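Segmenting two-handed demonstrations before training

The steps below follow the method in the Studberg report, which compared policies trained on whole recordings with policies trained on recordings cut into stages. The task is loading a small refrigerator with a pair of hand-held grippers. The report used 200 demonstrations.

1. Synchronize the gripper cameras and the head camera to one clock. Discard any recording with an offset over 33 ms.

2. Recover the gripper poses. Use the marker blocks in the head view as a check on the poses from each gripper's own camera.

3. Label the stages from gripper width and speed. A boundary goes where speed drops and width changes within 8 samples.

4. Review every boundary in all views. Contact is easiest to judge from the gripper, the position of both hands from the head. 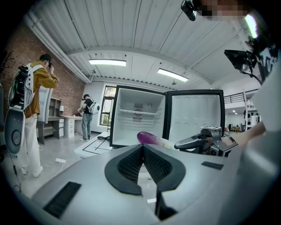
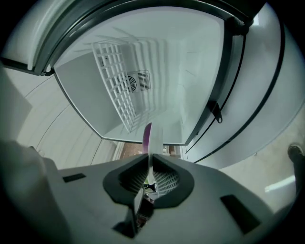
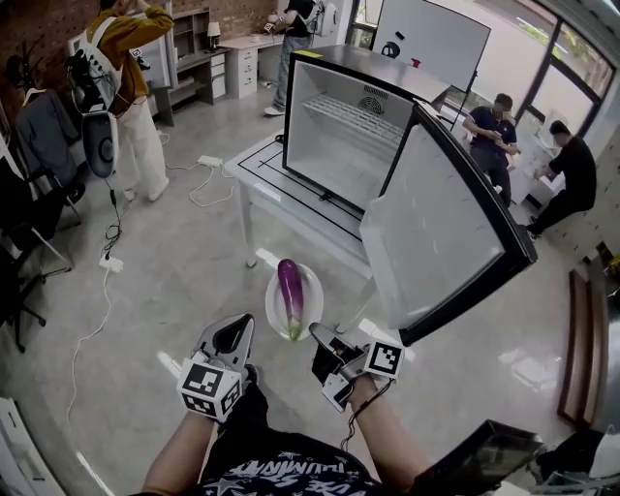 Views from the grippers, then the head camera, with the refrigerator open in each.

Haf Gronow objects to the speed threshold in step 3. It splits a slow reach into two stages, she writes, and she now requires the width change to come first. That ordering is an option in Branik, the labeling script, and is off by default.

5. Train one policy per stage and one on the uncut recordings, with the same number of updates.

6. Score both on the same starting positions. The cut version finished 68 percent of trials in the report. Keep the failed trials and note the stage in which each one stopped.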